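Just finished Plaltwood and I need people to talk to (spoilers through the finale)
Posted in June by Aníbal Quispe in TV Series

Aníbal Quispe
OK so I went into Plaltwood knowing only that it was an original and that the poster had a train on it, and I finished the whole thing in two sittings. What a show! The first episode drops you on the salt flats with Zurna already running, no narrator, no map, and by the time the title card shows up I was completely in. The sound of the bell towers going off one after another is still in my head.

Questions for people who have seen it more than once:
- Is the old signalman in episode 2 the same man Zurna meets at the lake?
- Does the movie add anything or is it just a recap?
- Am I the only one who cried at the laundry scene?

Ruth Valderrama
You are not the only one. I had to pause it.

Signalman: yes, same man. Look at his left glove in both episodes, the stitching matches. The movie is mostly recap, but the last stretch is new and it's gorgeous. I'd say watch it right away while the names are fresh.

Lizeth Ñahui
Going to disagree with Ruth on both counts, sorry! The glove is passed down, there's a whole conversation about it on the ferry. The man at the lake is the signalman's brother and that's why he doesn't know the song. And I would wait on the movie. It moves the ferry ahead of the bell towers, and if you've just watched the series it makes a mess of the order in your head. Give it a month.

Ruth Valderrama
He doesn't know the song because he's pretending! He taps the rhythm on the railing with two fingers the entire time Zurna is singing it. Go back and listen with headphones on.

Lizeth Ñahui
I've got headphones on right now, lol. That's rain.

Myfanwy Gough
I love that we are still fighting over this railing.

Aníbal, welcome. I came to the show through the music and I'd tell anybody to listen to the end credits all the way through at least once, the arrangement changes after episode 9 and picks up the accordion. I didn't catch it until my second watch and then I yelled at the TV.

My unpopular opinion is that episode 9 is the weak one. Everything with Captain Begay gets squeezed into a single conversation on a staircase, when she had been the most interesting person in the show up to then. She deserved a full episode.

Hortensia Pacheco
> Everything with Captain Begay gets squeezed into a single conversation on a staircase

No no no, the staircase is the best thing in it! She goes down one step every time she tells a lie. By the end she's standing lower than Zurna, who has been looking up at her for the whole series. I don't want a full episode of Begay explaining herself, I want exactly that.

Myfanwy Gough
I'll give you the steps, I had never noticed the steps. I still wanted more of her! We never find out who was writing the letters.

Aníbal Quispe
Hang on, one step for every lie?? Rewatching tonight.

Aníbal Quispe
Rewatched it. Hortensia is right about the stairs, and now I'm more confused about the letters than before. On the railing I'm with Ruth - it does sound like tapping to me, it keeps going when they walk under the roof.

Lizeth Ñahui
Roofs leak.

Fine, I'll listen again on better speakers. I do agree with everybody on the colors, by the way. The night episodes are so dark and so warm at the same time, and the people at Brulwood who painted those skies should be very proud. My print of the lake background is up over my desk and I look at it more than I look at my work.

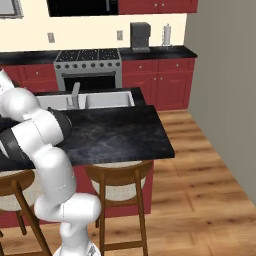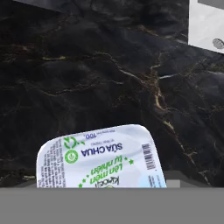
Page 2: the movie, separately

Hortensia Pacheco
Splitting this off so Aníbal can skip it if he wants. The new footage starts 32 minutes before the end, right after the lights go out in the station. If you only want the new part, start there. I think it's better with the whole thing, slow start and all, and the crowd noise in the market is worth it by itself.

Ruth Valderrama
Seconded. And pay attention to his hands in the last shot, Lizeth!

Lizeth Ñahui
I will be paying attention to the rain.

Recent threads in TV Series
Best train in any show, any year
Plaltwood soundtrack: which version has the accordion?
Shows with almost no dialogue in the first episode
Dub or sub for a rewatch with parents
Looking for something slow and sad, but with food in it

Contact the moderators | Forum rules | Posts belong to their authors | Back to top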